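Notes on Leaving the Hornville House
2020-07-21

The lease on the Hornville house ended in February, and this entry records how the move to Tralden was managed. Readers of this blog who are planning a move of their own may find parts of it useful.

The first matter was paper. The household had kept every utility bill, warranty and letter received over seven years, stored in two cabinets in the hallway. It was decided that tax records would be kept and that the remainder would be reviewed one folder at a time. The review required more evenings than had been planned. A warranty for a washing machine sold long ago was found in three copies.

Furniture was the second matter. The new residence is smaller, and each piece was measured against the floor plan before a decision was made. The long sofa was given to a neighbor. The bookcases were retained, although one of them now stands in the bedroom.
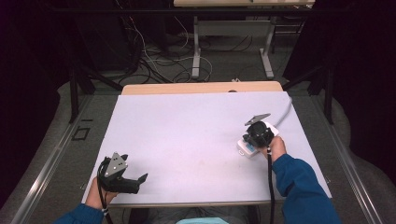 The pale board on the wooden table.

Quotations were requested from two moving firms, Chiriac and Feleck. Both sent a written estimate. The Feleck estimate did not include stairs, and the final choice was Chiriac at a total of $3,842, with packing material billed separately. The crew arrived early and was courteous throughout. One lamp was damaged and a claim was filed the same week.

Boxes were labeled by room and then by the order in which they would be opened. Kitchen items and bedding were placed in the first group. Small household goods went into the second.
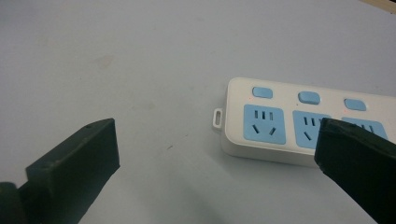

Address changes were submitted to the bank, the insurer and the library before the keys were returned. The library was the only one of these to confirm by letter. Mail forwarding was also arranged, and a few magazines continue to arrive at Hornville regardless.

The deposit was returned in full, less the cost of cleaning the oven. The lamp claim remains open.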